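Search books, authors, ISBN
Search
Advanced search

How to work out the reading order of a fantasy series

Long fantasy series are rarely published in a straight line. There are prequels, novellas between the main books, omnibus editions and the odd short story in an anthology, and the number on the spine does not always tell you where to begin. This guide shows how to put a series in order before you buy or borrow any of it. The Shezi books by Siyabonga Zulu are used throughout, because they have most of the usual problems.

What you need

A notebook or a spreadsheet, a library catalogue you can search by author, and at least one book from the series so that you can look at the front pages. Allow an evening for a series of any size.

Step 1: List everything

Search the catalogue by author, then sort the results by year. Write down every title, including the ones you think you can ignore. For Shezi this gives four novels, two novellas and a short story collection. Leave out other books by the same author set somewhere else. Zulu's Vomlow is a stand-alone and only gets mixed up with Shezi because the covers match.

Check for the same book under two titles. Lastgate came out in paperback under its own name and was later reissued as the first half of an omnibus. If you order both you will have the same 377 pages twice.

Step 2: Look inside the book

Open the book at the page headed "Also by". Publishers normally list a series in the order they want it read, with novellas set slightly apart. Then turn to the copyright page and note the first publication date. The date of the printing you are holding is a different thing and will often be years later.

Hardbacks and paperbacks of the same title may have different "Also by" pages. Use the newest one you can find.

Step 3: Mark the kind of each title

Put a letter beside each entry: N for a main novel, P for a prequel, B for a story that falls between two novels, and C for a collection. If you can't tell, read the blurb. A line such as "twenty years before the siege" usually means a prequel.

Step 4: Choose publication order or story order

Publication order is the safe choice for a first reading. Prequels are mostly written for people who already know the ending, and they give things away. The Shezi prequel, Pamex, names the traitor in its second chapter, and a reader who starts there will get very little from the last hundred pages of Lastgate.

Story order works better on a second reading. Arrange your list by the date of events inside the books. Many fantasy authors print a timeline at the back of a later volume. In Shezi the main story begins in the year 1248 of the Empire, and chapter headings carry the year, so this takes only a few minutes.

Step 5: Place the short pieces

Novellas go after the novel published just before them, unless the author says otherwise in a foreword. Short stories can go at the end. If a collection holds 21 stories and only three belong to the series, write down which three and skip the rest until you want them.

Step 6: Write the list out clean

Copy the finished order on to one sheet with the title, the kind and the edition you own or mean to borrow. Keep it with the books – inside the cover of the first volume is a good place.
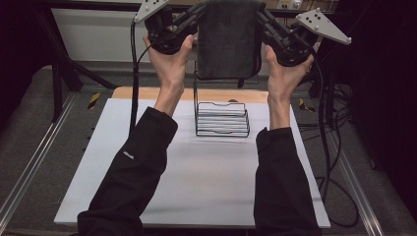

Holding up a dark grey towel over the work table, one gripper in each hand.

Common problems

The catalogue gives a different number from the cover. Follow the "Also by" page. Some catalogues count novellas as full entries, so book three becomes book five.

A volume is out of print. Ask at the library desk about an inter-library loan. Chaimae Farouk, who edits these pages, waited until July for the second Shezi novella and read the third novel in the meantime without getting lost.

The series isn't finished. Leave a few blank lines at the bottom of the sheet and check the author's list again when a new title is announced.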